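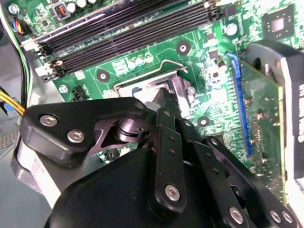

Bikby, 13 April 2026

Workshop tips: software for arms that work inside PC cases

Quick one this week, bench is full. All of it from the Grallow job, planner is Clasero, other planners will differ a bit.

Model the cables. Everyone loads the case and the board and forgets the wires. Yellow bundles, fan leads, the lot. We put fat boxes round them and let the planner go the long way. Ugly, works.

Socket gets its own no-go zone. Lid over the CPU socket, in software, switched off only for the step that needs it. Switch it back on in the same script. Not the next script, the same one.

Retention lever is thin and shiny and the depth camera loses it. Don't trust the point cloud there. Fit the socket frame first, then work out the lever from that.

Mounting holes make good landmarks. Round, copper-coloured ring, easy to find in bad light. Use three if you can see three. Memory slots are good for angle but they all look the same, so the matcher likes to slip one slot over. Check against a latch end.

Slow down near the board. 300 mm/s over the case is fine, 2 once the fingertips are below the top of the memory slots. Set it by height, not by step name, someone always renames the steps.

Finger model: measure your own. Screw heads stick out further than the drawing says and ours clipped a fan shroud in the simulator for a week before anybody looked at the mesh.

Force limit before position limit. If both trip at once you want the log to say force.

Logs. Keep the joint states and the wrist picture on the same clock. We had 663 runs saved and 192 of them were no use, clocks drifted. Nearly cried. Sync at the start of evrey run, takes no time.

Visser users: the default retry goes straight back down the same path. Change it to lift first. It's under recovery, second tab, badly labeled.

Old boards for practice, green ones with a card still in the slot are best becuase the card gets in the way like real life.

Cable routing tips in July, if the bench is clear by then.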